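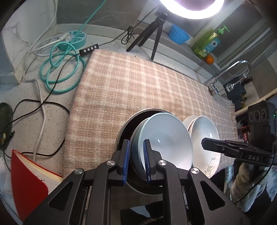 Storing everyday dishes

Stack by diameter first, then by weight. A bowl that overhangs the one beneath it puts the load on the rim, where glaze chips start. Keep bowl stacks to three if the shapes differ. Matching shapes can go higher.

Wash new stoneware before its first use and dry it upside down on a rack. The unglazed foot ring holds water longer than the rest — allow almost 2 hours before stacking.

Gray marks on a white glaze are usually metal left by cutlery. Make a paste of baking soda and water, rub with a damp cloth, rinse. Do not use steel wool.

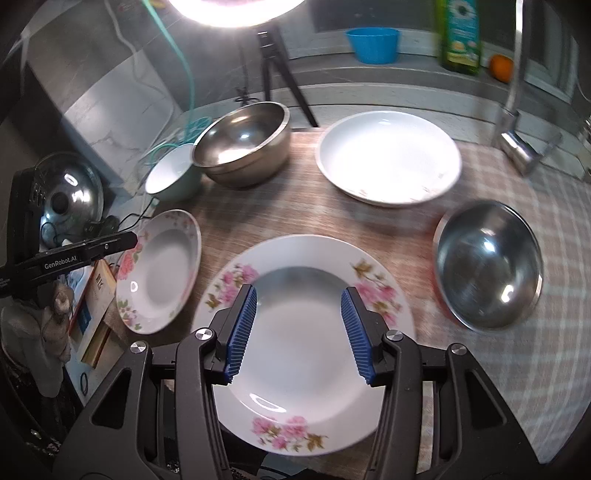 Plates with pink floral rims, one large and one smaller.

Painted rims need more care than plain ones. If you can feel the pattern with a fingernail, it probably sits on top of the glaze and will fade in a dishwasher. Wash by hand in warm water, with no bleach. Put a paper towel or a circle of felt between plates.

Shelf liner should be cut 3 mm short on each side so that it lies flat. Replace it when it turns sticky. I do mine every September.

Kristóf Bíró
Updated 2019-04-22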